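3 December 2025

I promised I'd write up how I keep the counter from swallowing my kitchen, so I'm typing this while the kettle boils. I do a clear-out twice a year, now and again in January once the cookie tins have gone.

**Start with everything that doesn't plug in.** I used to begin with the toaster and lose all my steam wrestling cords. Now I go for the little stuff first: tea, snacks, the spoon that never went back in the drawer. It's quick, and you can see some counter again, which cheers me up no end!

**Get tea out of its boxes.** A box of tea takes up the same room whether it's full or down to two bags. I stand the packets on edge in a divided organizer like a card file, one brand behind the next, and flatten the boxes for recycling. My big Ledier tin held 100 bags and I could never find the peppermint in it. It holds clothespins now.

**Wipe marble with almost nothing.** A drop of dish soap in warm water, soft cloth, dry it right away. No vinegar, no lemon – I have one dull spot from a lemon half and I look at it every single day. For metal with a dark bronze finish I use the same cloth and skip the scrubby pads, as they can take the color right off. Harkico sells a bronze polish that I bought and regretted (too shiny, and it smelled like a garage).

**Lay a towel down before you set anything heavy on stone.** Faucets, cast iron, the stand mixer. I forget this about half the time.

**Oil your boards while you're at it.** Mineral oil, wiped on thick at bedtime, buffed off at breakfast. The Lowther one comes in a squeeze bottle and lasts me nearly 56 weeks. Bamboo drinks up less than you'd expect, so go easy.

**Chips get a clip or they get eaten.** Those are the rules at my house.

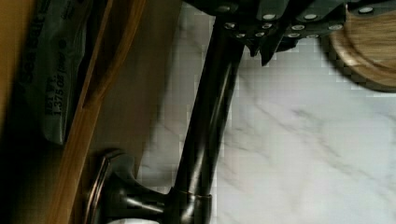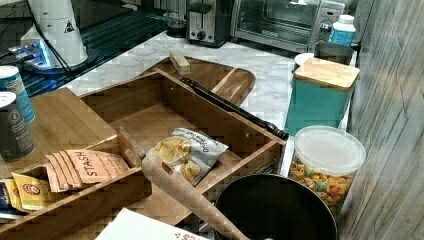
**Give knives a real home.** A drawer insert, a block, a magnetic strip, whatever you've got room for. I'm hard on myself about this one, because reaching in for a tea bag and meeting a blade is no way to start the morning.

**Keep a "maybe" basket.** Gadgets I'm not sure about go in there until spring. If I haven't gone digging for them by then, off they go to Undo, the secondhand place across town. They took my waffle iron and my second colander last time, and I've missed the colander a little.

Next time I'll do the cabinet under the sink, if I can face it. Bring gloves.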